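Small Label Practice, Unit 4: Preparing a Reissue on Vinyl and CD
Course handout, evening class, Clilov Music Workshop

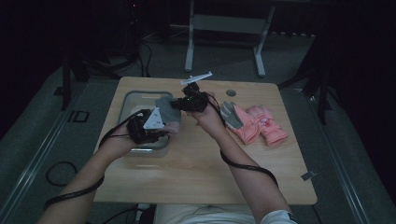 A grey glove held in both hands over a table.

Before you read: this handout belongs to the second half of the course. I suppose you have already read Unit 3 about recording contracts. If you missed it, ask for the copy in the office.

4.1 What we mean by a reissue

A reissue is a new edition of a recording which was already published before. It can be the same music in the same order, or it can have additional material. In punk and hardcore the reissue is very common, for the simple reason that the first pressing was often small and the band sold it from a table at concerts. After some years the record is gone and people ask for it.

Please keep three words apart. A repress uses the same metal parts as the first time. A remaster means that somebody has worked again on the sound, from the mixed tapes or files. A remix goes one step further back and changes the balance between the instruments. Many labels write "remastered" on the sticker when they have only made the old file louder. Do not do this in your own project.

4.2 Who must say yes

In the class we take the case of Min, a four-piece band with one album and two singles, all on the label Prosex. The label stopped its work, but it did not disappear as a legal person. So the first letter goes to the label and the second to the band, also if the band tells you "it is all ours". Perhaps it is. You want to see it on paper.

Ask for these points in writing:

- who owns the recordings
- who wrote the songs, and whether there is a cover version among them
- who made the front cover and the photos inside
- in which countries you may sell
- how long the permission lasts
- what happens with the copies that are not sold at the end

The cover artwork is forgotten most often. A friend drew it for the band, there was no contract, and now the friend lives somewhere else. Begin to search early.

4.3 Finding the sources

The best source is the final mix before mastering. If it was made on tape, do not play the tape at home to check it. Old tape can lose its surface in the machine, and some types must be treated with low heat by a studio before they can be played. If it was made on a computer, look for the full session folder and not only the exported files.

The Min album was recorded at Jallura, a studio in a former dairy. The studio still had the mixes of the A side. For the B side there was only a CD-R with errors on two songs. Those two songs were taken from a clean copy of the first pressing, with light removal of clicks. Such a solution is allowed, but it should be mentioned in the booklet.

Write a source list with one line for each song: title, length, source, condition, name of the file. It is boring work and you will be happy to have it later.

4.4 Bonus material

Demos, rehearsal recordings, a radio session, live songs: everything can be a bonus, but the listener should not need patience for it. My advice is to put the original album first, in the original order, and to leave a longer pause before the additional songs. On vinyl you must also think about the length of the side. The more minutes you cut on one side, the quieter the record becomes, and fast loud music suffers first. It can be better to give the demos as a download or on a separate seven-inch.

Min found 6 demo songs. Two of them were early versions of album songs with other words, and these are the interesting ones. The band did not like them. In the end they were included, with a short text by the singer.

4.5 Numbers for the exercise

Use these figures in your calculation:

First pressing: 200 copies
Copies reserved for the band: 70
Promotional copies: up to 70
The rest goes to mail order and shops.

Calculate the result two times, once with all promotional copies given away and once with none. Then write in a few sentences which price you would need in each case. Do not forget the test pressings, the postage to the shops, and the fee for the songwriters. For a cover version the fee goes to another person, so it needs its own line.

4.6 Listening to the test pressing

Listen to the whole record, both sides, on two different players if possible. Note the time of every click. Play it a second time and see if the click comes at the same place. If it does, play the second test copy as well. A fault which is on all the copies comes from the cut or from the metal parts, and the factory must repair it. A single click on one copy is normally no reason to refuse.

Homework

Choose a record from your own shelf which is difficult to buy now. Make the source list as far as you can from the sleeve, and write the first letter to the label (one page, polite, no attachments). Bring both on paper.

Unit 5, about distribution and consignment, starts in September. The room stays the same.

Handout last changed: 2019-06-08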